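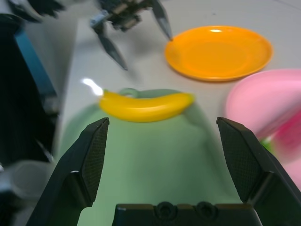 Chapter 5
Comparing End Effectors on a Common Task

Manufacturers rate a gripper by stroke, payload and closing force. These values are measured on rigid test pieces and say little about how the same gripper will behave on a glossy plastic banana or the rim of a shallow plate. A useful comparison fixes the task, the objects and the lighting, and changes one component at a time. The component may be the whole gripper, the finger pads alone, the wrist camera or the controller.

The worked trial in this chapter comes from the Odcombe bench, a table-height rig on which two arms share a single working area. The objects are plates, bowls, a cup and imitation fruit, chosen for their differences in colour, curvature and stiffness. Plates stand in a row at the back and a cutting board lies near the front edge, within reach of both arms. Grippers of different patterns may be fitted left and right, provided the results for each side are recorded separately.
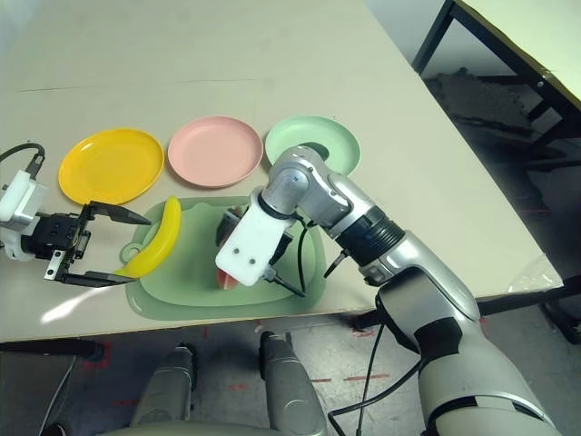 5.1 Finger Geometry and Pad Surface

A parallel-jaw gripper makes contact over an area set by the pad, and in practice the pad is often the first part to be changed. A crosshatched surface gives a higher effective friction on smooth plastic than a plain one, but it also collects dust and must be wiped between runs. Long, pointed fingers reach under a curved object lying flat. Broad, squared tips hold better once closed — at the cost of clearance near a rim.

Each pad in the Odcombe trial was cycled 45 times per object. The Sodari pad dropped the banana on 2 cycles, the Wirnotow pad on 9. The difference narrowed on the plates, where approach angle mattered more than friction.

5.2 The View from the Wrist

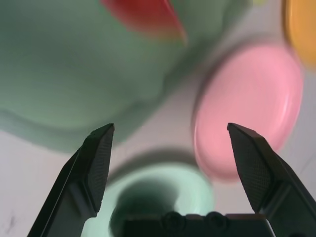 Photo: Odcombe bench, wrist camera. Reproduced with permission.

A wrist camera keeps the fingertips at a nearly constant position in the image, which simplifies calibration. Its weakness is everything past the fingertips. With the focus set close, nearby textures such as the pads are crisp while a plate or bowl beyond them may be reduced to a patch of colour. Arm motion adds blur of its own. A controller that depends on edges will lose them, and one that depends on colour may continue to work. The Zürcher controller, discussed in Section 5.4, lowers the arm speed when edge contrast falls below a set threshold.

Before reading on, note which of your own objects could be told apart by colour alone.

Related chapters
Chapter 4: Mounting and Calibrating Cameras
Chapter 6: Controllers for Two-Arm Work
Chapter 7: Recording and Reporting Trials
Appendix B: Pad Materials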